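Dendent 데이터 카드: 침대 위 의류 조작, 그리퍼 동기화 결함 사례 모음

개요

Dendent는 손에 드는 그리퍼로 침대 위에서 옷을 펴고 접는 작업을 모은 데이터셋인 Pradow에서, 기록이 잘못된 에피소드만 따로 떼어 낸 부분집합입니다. 전체 688개 에피소드 가운데 34개가 들어 있습니다. 처음에는 지울 생각이었는데, 들여다볼수록 재미있는 고장이라 정리해서 공개하기로 했습니다. 망가진 데이터를 이렇게 즐겁게 본 건 처음이에요!

무엇이 잘못됐나

증상은 3월에 처음 보였습니다. 학습한 정책이 소매를 집기도 전에 손가락을 닫아 버리고, 빈손으로 접는 동작을 끝까지 해냈습니다. 정책 코드를 한참 뒤졌지만 문제는 거기에 없었고, 왼쪽 그리퍼의 손가락 폭 기록이 영상보다 앞서 있었습니다. 어긋난 정도는 에피소드 초반에 거의 0이다가 뒤로 갈수록 커져서, 긴 에피소드에서는 2초까지 벌어졌습니다.
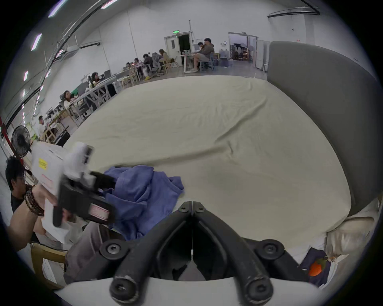
기록 프로그램 Okabe는 양쪽 그리퍼의 시각을 에피소드가 시작될 때 한 번만 맞춥니다. 짧은 작업에서는 이걸로 충분했습니다. 그런데 셔츠처럼 손이 여러 번 가는 옷에서는 왼쪽 장치의 버퍼가 밀리면서 오래된 샘플이 버려지고, 남은 샘플에 당겨진 시각이 붙었습니다. 오류 메시지는 한 줄도 나오지 않았고 파일 검사도 전부 통과했습니다. 이 부분이 제일 무서웠습니다.

안전 관련 주의

이 부분집합으로 학습한 정책을 실제 로봇 팔에 올리지 마세요. 닫힘 명령이 먼저 나가기 때문에 손가락이 천 대신 매트리스를 누른 채 팔이 움직일 수 있습니다. 저희 시험에서는 힘 제한이 걸려 팔이 멈췄고 다친 사람은 없었습니다. 재생만 하더라도 시뮬레이션 안에서 하시고, 꼭 실물에서 확인해야 한다면 속도를 정상의 50% 아래로 낮추고 비상 정지 버튼을 손 닿는 곳에 두세요.

결함 확인 방법

1. Bakix 뷰어로 에피소드를 열고 왼쪽 손가락 폭 그래프를 켭니다. 오른쪽도 같이 켜 두면 비교가 쉽습니다.
2. 천을 집는 순간을 영상에서 찾습니다. 티셔츠라면 소매를 몸판 위로 넘기는 부근이 보기 좋습니다. 양쪽 손가락이 모두 옷에 닿아 있어서 기준으로 삼기 편합니다.

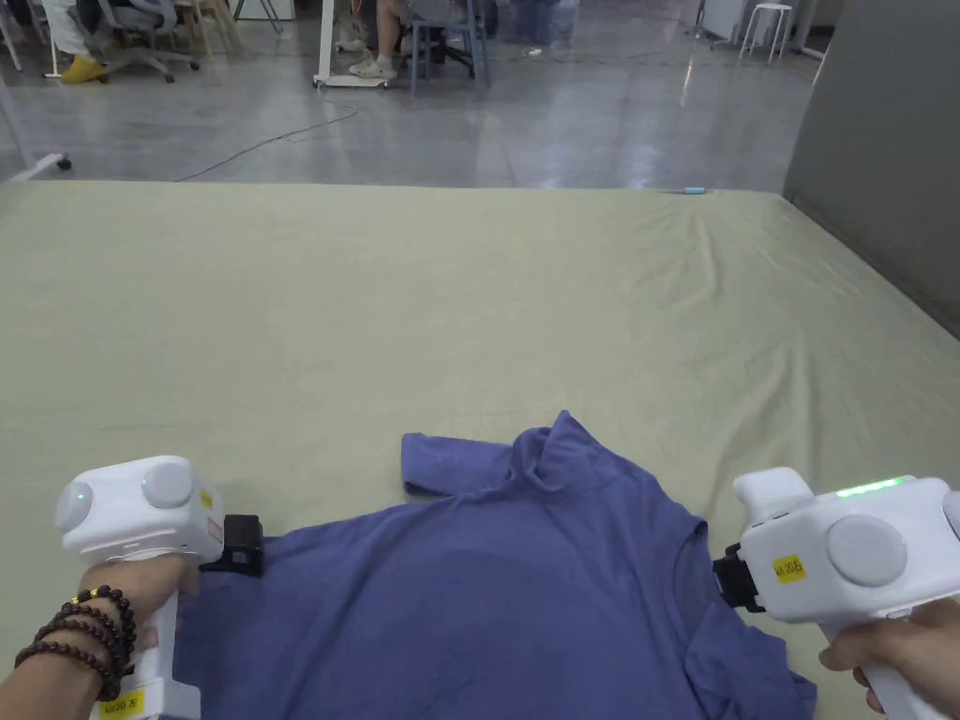
3. 그래프에서 폭이 줄어드는 시점과 영상 시각의 차이를 적습니다.
4. 에피소드 끝부분에서 한 번 더 잽니다. 차이가 커졌다면 이 결함입니다. 처음부터 끝까지 일정하다면 단순 지연이니 별도 이슈로 올려 주세요.

파일 구성

episodes 폴더: 영상, 손가락 폭, 자세 기록. 보정하지 않은 원본 그대로입니다.
offsets.csv: 에피소드마다 손으로 잰 시작과 끝의 시각 차이.
notes.txt: 작업 중 메모. 맞춤법은 너그럽게 봐 주세요.

수정 현황

Okabe는 이제 기록 도중에도 시각을 다시 맞추고, 버려진 샘플이 있으면 에피소드를 저장하지 않습니다. 기존 파일을 선형 보정해 보았더니 절반쯤은 쓸 만해졌지만, 샘플이 한꺼번에 빠진 구간은 살리지 못했습니다. 그래서 Pradow 본편에서는 해당 에피소드를 모두 뺐습니다.

알려진 한계

- 시각 차이는 영상을 보며 사람이 잰 값이라 한두 프레임 정도 틀릴 수 있습니다.
- 오른쪽 그리퍼에서는 같은 현상을 찾지 못했습니다. 없다고 장담하지는 못합니다.
- 배경에 사람이 나오는 영상이 있으니 다시 배포할 때는 얼굴을 가려 주세요.

동기화 오류를 자동으로 잡는 방법을 만드셨다면 꼭 알려 주세요. 저희 스크립트는 천천히 벌어지는 오차를 아직 자주 놓칩니다.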